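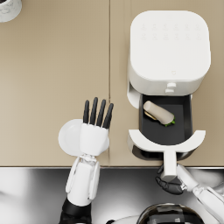 Changes to Shared Kitchen Rules at Vara Court

December 13, 2023

Following the annual review of the house rules, the management office of Vara Court has adopted revised terms for the use of the shared kitchens. The revised terms apply to all 14 kitchens in the Wavero and Hoteck buildings and replace the text issued to residents in August.

Countertop appliances

Residents may keep one small cooking appliance in the shared kitchen on their floor. Air fryers, rice cookers and toasters are permitted. Deep fryers, hot plates and any appliance with an exposed heating coil remain prohibited. Each appliance must be registered at the front office and must carry the label issued at registration. The fee is $5 per appliance and covers the full lease term.

Appliances are to be plugged directly into a wall outlet. Extension cords and power strips may not be used in the kitchens – this applies equally to phone chargers. An appliance left running while its owner is out of the kitchen may be switched off by any member of staff.

Storage and cleaning

Dry goods may be kept in closed containers marked with the apartment number. Open packages will be removed during the weekly cleaning. Residents are asked to wipe down the counter and sink area after each use and to empty crumb trays and fryer baskets before leaving. Grease must go into the sealed bin by the door and may not be poured down the drain. The office paid $950 this year to clear blocked pipes on the lower floors of the Hoteck building.

Quiet hours

The kitchens will continue to close at 11 p.m. Residents on late shifts may apply for a key to the ground floor kitchen in the Wavero building, which stays open through the night. Applications already approved remain valid and need not be renewed.

Registration

Forms are available at the front office and in the laundry room. Completed forms may be left in the mail slot at any hour. Residents who registered an appliance under the earlier rules will receive a new label at no charge. Questions may be directed to the office at extension 552.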